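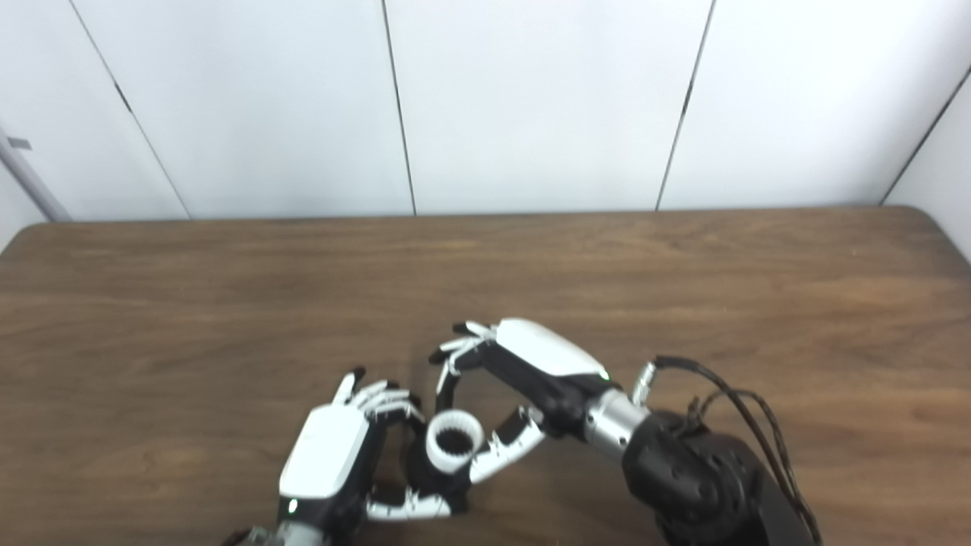 Two-hand hold on a small ridged part. Indicators: one white, one green.

Plerness Bench Rules Card, Toom Edition
Laminated, 2 sides, with holes punched for the hook you keep meaning to put up.

Good practice for two-handed work at a table, boiled down by Merike Paulauskas from a draft of 33 pages. The draft is available on request. So far, requests have been light.

What the card covers:
Clear the table before power-up. Coffee counts as an object.
Write down what each indicator color means on your unit. "Green is probably fine" does not pass review.
Route cables outside the elbow's reach, then check again with the arm fully bent.
Run every new part at low speed first, including the part that is just like the old part.
Human fingers stay out of the space between the hands. Robot fingers can be reordered.

The card does not replace your risk assessment, and Tamara Furtună will know if you tried.

Sold in packs of 200. Packs of 2000 ship from Brirnport.
Last revised December 20, 2021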